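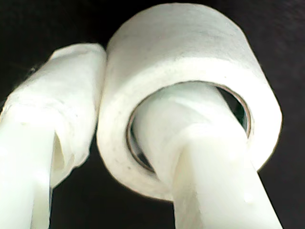 2.3 Sampling of parlour washings and wetland outflow

Dirty water from the milking parlour and collecting yard at Grandevholm drains to a settling tank, from which it is pumped to a constructed wetland made up of 2 cells in series. Both cells are lined with compacted clay and planted with common reed. Roof water is kept out of the system by separate guttering, but rain falling on the open part of the yard enters the tank with the washings and was treated as part of the inflow. Slurry from the cubicle house is stored elsewhere and did not form part of this study.

Flow into the first cell was measured with a tipping-bucket gauge fitted below the pump outlet. Outflow from the second cell was measured at a V-notch weir, with the water level logged by a pressure sensor (Haslinger). The sensor was checked against a fixed staff gauge at each visit, and the level record was corrected for drift by straight-line adjustment between checks. Where the weir was found blocked by reed litter, the level data back to the previous visit were left out of the water balance. Total inflow over the study period was 3,509 cubic metres.

Grab samples were taken at three points: the pump outlet, the pipe joining the cells and the weir. Samples were collected in one-litre plastic bottles that had been rinsed in dilute acid and then in deionised water. Each bottle was rinsed again with the water to be sampled before filling. Sample numbers were written in pencil on white tape (Figure 2) and copied to the field sheet before leaving the site. Bottles were carried in a cool box and reached the laboratory at Nendthorpe on the day of collection.

Figure 2. White tape on a cardboard core.

In all, 237 samples were analysed. Ammonium and nitrate were measured on filtered samples by colorimetry, and total phosphorus on unfiltered samples after acid digestion. Five-day biochemical oxygen demand was measured at 20 °C with nitrification suppressed. Suspended solids were found by drying the residue on glass-fibre filters at 105 °C. A blank and a duplicate were run with each batch, and batches in which the duplicates differed by more than ten per cent were repeated where enough sample remained.

Loads were calculated as the product of concentration and the flow volume between the midpoints of successive sampling visits. This method assumes that concentration changes slowly compared with the sampling interval. The assumption is reasonable at the weir, where storage in the cells damps short-term changes, but weaker at the pump outlet - particularly in April, when the herd was being turned out and the yard was washed down at irregular times. Inflow loads for that month should therefore be read with some caution.

Removal was expressed as the difference between inflow and outflow load divided by the inflow load. Evaporation and direct rainfall on the cells were included in the water balance using records from the Zodlow weather station. Seepage through the liner was not measured and was taken as the remainder.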